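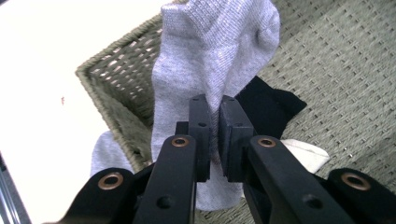 Stunau Lane Allotments and Garden Society
Minutes of the June members' meeting, held in the hut at 7.30 pm

Present: 10 members, which is a lovely turnout for a warm evening when everybody would rather have been watering.

Apologies: received from the two plots nearest the railway, and from our friends at Ní Chonaill Nurseries, who had hoped to come along and talk about late brassicas but will try again in the autumn.

1. Minutes of the last meeting
Agreed, with one correction. The blackcurrants offered to members were bushes and not cuttings, and our thanks go again to the plot holder who dug them all up and wheeled them down to the gate.

2. Water
We spent a good long while on this, as we always seem to! The tank by the middle path is losing water again from the lower joint. Billeo have quoted £300 to replace the tap and the pipe as far as the bend, or £900 to take the new pipe all the way up to the top plots, who have been carrying cans for longer than any of us care to remember. There was a great deal of sympathy for the top plots. After some discussion (and a short break while the kettle was seen to) it was agreed to have the smaller job done now and to look at the rest when the rents are in. Members are kindly asked not to leave hoses running unattended in the meantime.

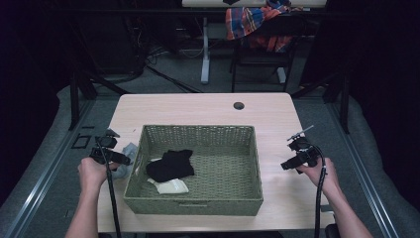

3. Open afternoon
The date will be settled once we know when the church hall has its fete, so that we don't steal each other's visitors. Cakes, plants and a produce table as before. It was felt that the plant stall ran out far too early last year, so would everyone please pot up a few extras now, tomatoes and herbs especially, and write the variety on the label while you still remember it.

4. Potatoes
Six plots are growing Zeta this year as our little trial. Early reports are cheerful, though one row has been badly nibbled and another was planted so late that it hardly counts. Please weigh your crop when you lift it and put the figure on the sheet inside the hut door.

5. Any other business
The wheelbarrow with the green handles is still missing. If it is on your plot, please just pop it back.
A member asked whether bonfires might be allowed on damp evenings. The rule stays as it is: none before October.
Thanks were given for the rhubarb crumble.

The meeting closed at 9.10 pm. Next meeting in September, same place, same time.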